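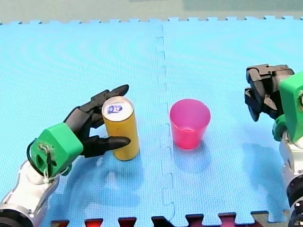 ## 3. Setting up your Poteck label printer

I've done this 47 times by now, so follow along and you'll be fine!

1. Plug in the power cord and wait for the green light.
2. Slide the roll in with the labels facing up - mine went in backwards the first time.
3. Hold Feed until one blank label comes out.
4. Set the darkness to 78. I like it a bit bold.

**Note:** a full roll holds 150 labels.

**Caution:** keep your fingers off the print head, it gets hot.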